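Walton Table Rentals: Frequently Asked Questions

What comes with a breakfast set?
Each set covers one place: a plate, a fork and a spoon. Knives, bowls and cups are ordered separately. We have 1,000 place settings in stock at the Plutesholm warehouse.

Can I mix colors?
Yes. Plates come in 13 colors and you can combine them in any order. Tell us the number of each when you book.

How is the cutlery cleaned?
We wash everything when it comes back. Please scrape the plates and rinse off egg and jam. Do not put anything with a wooden handle in a dishwasher or leave it standing in water.

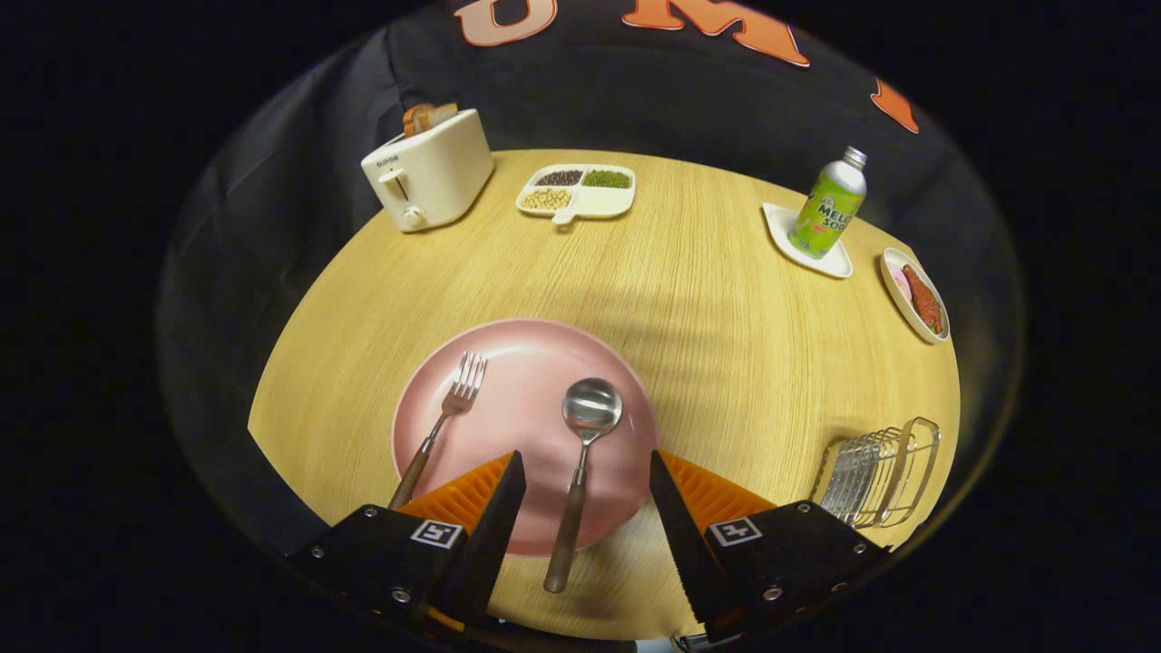 Placing the cutlery is up to you, and we do not send staff to lay tables unless you book the Gillies service. Most people put the fork to the left of the plate and the spoon to the right. For a casual breakfast you can lay both on the plate, fork on the left, as on the pink one with the wooden-handled pair. A toaster and a divided tray of beans can then go toward the back of a round table, which leaves the front clear for eating.

Do you rent toasters?
Yes, two-slot models only. Check that the outlet is close enough before guests arrive. Empty the crumbs before you return it.

How far ahead should I book?
Two weeks is enough for most of the year. May fills up early. Orders over 40 settings need a deposit.

What if something breaks?
One chipped plate per order is free. After that we charge the replacement price on your Poteck price sheet.

Who do I contact about a large order?
Write to Marcelle Aubert at the Plutesholm office. Pickup is from 8 a.m. at the side door.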